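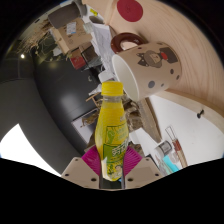

Do I need to know anything about robots to take part?

None of the people who took part last spring did, and they found the fault anyway. You need two working hands, a free afternoon and some patience with a machine that changes its mind.

Clultomeo is looking for participants for the second round of the Flotanholm grip trials. The first round ended early, at pickup number 1244, when the arm we call Minja stopped believing it was holding anything. It was holding a full cup of coffee at the time. The software, seeing an empty hand, opened it to start over. The coffee went into the keyboard of Gyu-bin Son, who has asked us to mention that he is fine and the keyboard is not.

We have a theory (a force reading that drops out for a moment during slow lifts) and Dae-han Seok has a different theory, which he will explain to you whether you sign up or not. What we lack is people who pick things up the way people do - badly, sideways, while thinking about lunch.

What you would do: use a hand-held gripper to lift and set down ordinary household things at a cluttered table, then watch Minja try the same from behind a screen. When it drops something, you write down what you saw. When it refuses to let go, you press the red button and call Hélène Sawatzky. Please do these in the right order.

Sessions last 4 hours, with a lunch break, and run through June at our Nirkcombe workshop. We have room for 40 people, 5 to a session. You must be 18 or older and wear closed shoes. The shoes rule is new.

Lunch is provided. Hot drinks are now served in another room.

To sign up, leave your name with Geum-ok Yook at the front desk. Safety questions go to Cameron Haldane, who wrote the incident report and would like someone to read it.

Posted May 3, 2018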